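Student Work > Digital Marketing > Group Reports > Getting Visitors to a Small Website

Getting Visitors to a Small Website Without Paying for Adverts

For our module project we ran a small website called Presia and tried to bring people to it over one term. Presia has short guides to looking after home electricals and gadgets. It had almost no readers when we took it over in February. We had no budget, so everything below was done with free methods. 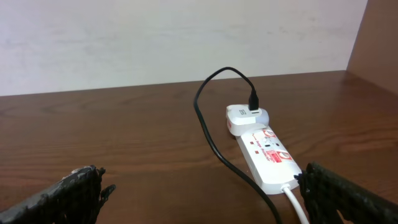
A surge protector with a charger plugged in.

What we did

We wrote 11 new guides and rewrote the titles of the old ones so that they matched what people type into a search box. "Power safety tips" became "Can I leave a charger plugged in overnight". We also joined a discussion board called Clakum and answered questions there, with a link to Presia in our profile but not in the replies. The board's rules do not allow links in replies until a member has made 100 posts, and we did not get that far.

The third method was a monthly email. We put the sign-up box at the bottom of every guide, then moved it to the top in April. Sign-ups went up after the move, but we published two guides in the same week and cannot separate the two effects.

Results

The site had 2948 visits over the term. Search brought in most of them and Clakum came second. The email list brought very few, although those readers looked at more pages per visit. Five of the guides had nearly all the search traffic and the rest were hardly read. 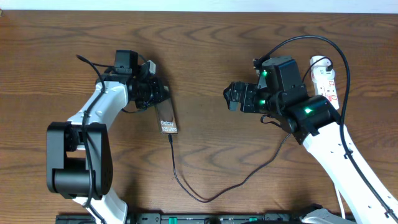 Page titles made more difference than anything else we changed. Our textbook, the Hinrichs workbook, says to choose one main phrase per page and we kept to that. Broad subjects did badly for us. A page on a single everyday object, such as a smartphone, was easier to title than one on "technology at home", and it was clear who it was for. If we did the project again we would plan the phrases first and write the guides second.

Limits

We only had one term. Our own visits were not filtered out until March, so the early figures are a little too high.

Comments (3)

stiltton_reader: Which month did search start to pick up? Ours took ages.

Group 5: April for us, after the titles were changed.

mapleview: Useful, thanks. Would have liked a chart of the sources.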